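Nimness: a word list of British bedding and laundry terms

Version 3, last touched Wed 21 February

## What it is

Nimness is a plain-text list of 1,351 words and phrases that people in Britain and Ireland use for bedding, and for what they do to it. It began as an argument over whether an eiderdown and a quilt are the same thing. The argument is still open. The list has its own folder now.

## What's in the folder

- `terms.tsv` – the list itself, one sense per line
- `places.tsv` – where each term was heard, by county, as vaguely as people gave it
- `rejected.tsv` – 265 entries that didn't make it, with reasons, some of them curt
- `NOTES.md` – spelling decisions and grudges

## Columns in terms.tsv

`term`: lower case, apart from the few that sulk without a capital.

`sense`: a short meaning in everyday words. If it says "see counterpane", then please do go and see counterpane, as I'm not writing it out again.

`kind`: one of `cover`, `sheet`, `pillow`, `wash`, `fold`, `complaint`. The last one grew faster than expected.

`age`: `old`, `current` or `gran`. The third means the person giving the word said it was their gran's and would not be drawn further.

`source`: `letter`, `form` or `overheard`.

## Where the words came from

746 came through a web form that ran until the end of March the year before last. The rest arrived by letter or were overheard, mostly in launderettes and once at a funeral tea. The Alutora mailing list sent a long batch of northern terms, nearly all of them good, and a short batch of insults, which are kept under `complaint`.

Bolster spellings follow the Giannakopoulos scheme, with one change: we keep the double l in "pillowber" even where the scheme drops it. Anyone merging the two lists will want to fix that first and swear at me second.

## Known problems

Sixteen terms have no county. They have been chased.

"Duvet" and "continental quilt" are listed separately, though most people who say the second own the first. Wales is thin. Cornwall is frankly overweight, thanks to one very keen parish newsletter.

The sense of "to top-and-tail" is given for sheets only. The gooseberry sense and the sleeping arrangement were both cut, and both have been missed.

Please don't use the `age` column to date anything. Grans vary.

## Using it

Do what you like with it, including printing it on tea towels. Keep the name and the version number with any copy. Corrections are welcome if they come one to a message – the last omnibus email took two evenings and ended with "candlewick" in there twice.

## Related lists

- Prerkutitz: words for kitchen cloths
- Alutora northern household terms
- Giannakopoulos bolster spellings
- Nimness version 2 (superseded, don't)
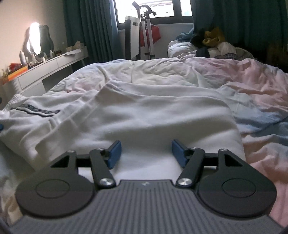 Bedding, rumpled (kind: `cover`)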